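Foam Cubes for the Counting Table — Storage and Arrangement
Last updated: April 2021

B. Zarei
Members are asked to advise on setting out foam cubes before a session. Our present practice is a spaced line on a plain gray tabletop, with the purple cube farthest from the seat.

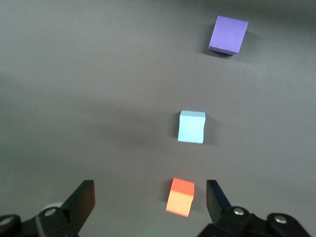 Reply from P. Asante
I must respectfully disagree. Cubes should be issued from the tray, one at a time. We hold over 400 and have used this method for 3 years.

Reply from K. Agyeman
The line is preferable for younger groups. Light blue remains easy to distinguish on gray — the tray hides it.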